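Your questions about our den-building kits

How old does my child need to be?
I'd say two and up with a grown-up helping. My own lot were still fighting over the tunnel pieces at eleven, so don't worry about them growing out of it!

Can it live outside?
For an afternoon, yes please. Bring it in at night though, the panels hate dew (ask me how I know).

How many pieces are in the big set?
There are 62, plus a little bag of spare clips. Dorottya packs every one herself.

Do you post outside the UK?
Not yet, sorry. You're welcome to collect from us in Dikthorpe if you're over visiting.

How do I clean it?
Warm water, a drop of washing-up liquid and a soft cloth. Felt tip takes a bit more rubbing, but it does shift. 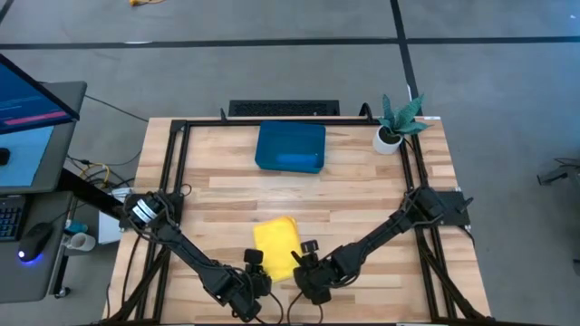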